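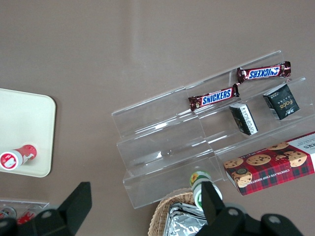 Wrist cam, snack stand table, open day. Two Snickers on the stand, shortbread box bottom right, fingers open.

November, open day, written up after the last group went. Rough notes, tidy later.

Doors at 10, first visitors in before we had the barrier tape down. Ran the pick demo on the snack table as agreed with Flultdale – visitor names an item, arm fetches it to the cream tray. Dumach planner on the big screen next to it so people could see the path before the arm moved. That went down much better than the slides did last year. Keep it.

Settings for the record:
- approach height 300 mm over the table, all items
- speed cap left at the visitor setting all day, don't let anyone talk us into raising it
- build 1078 in the morning, rolled back to 874 over lunch (see below)

1078 was bad on the clear stand. Depth comes back full of holes where the acrylic is and the planner thinks it can go straight through a shelf. Touched the front lip once at quarter past eleven, gentle, stopped itself, people clapped. Went back to 874, which uses the fixed model of the stand and ignores live depth there. Duller but safe. Means nobody can nudge the stand though, so I put pencil marks on the table at the corners. DON'T wipe them off.

Chocolate bars: two the same on the stand, different angles, one with its logo upside down to the camera. Somebody asked how it chooses. Nearest one to the gripper, no cleverer than that. Should have a better answer ready, or let the visitor point on the screen.

Shortbread box hangs over the front of its tier and the wide grasp doesn't like it. Ended up going for the short end. Slow. Kids were patient about it, the adults less so.

Foil packets in the wicker basket – reflections again. Took them off the request list after the second school group, left the basket out anyway as it makes the table look busy. Same for the little bottle with the sunflower label, it rolls.

Lengyel people came at two and stayed 7 minutes, I had hoped for more. They wanted to know about cycle time and wether the jaws could be swapped without recalibrating. Said yes in principle. Need to check that before we write to them!

Jenis lot were far keener, asked for the grasp logs. Fine by me but the morning ones are split over two folders because of the rollback, need merging first.

To do
- merge logs, send to Jenis
- jaw swap test, write down the acutal offset
- strip of matt tape along the stand lips, then try 1078 again
- second e-stop on the visitor side, the one we have is too far round
- more chairs

Arm parked, power off at the wall, snacks in the cupboard.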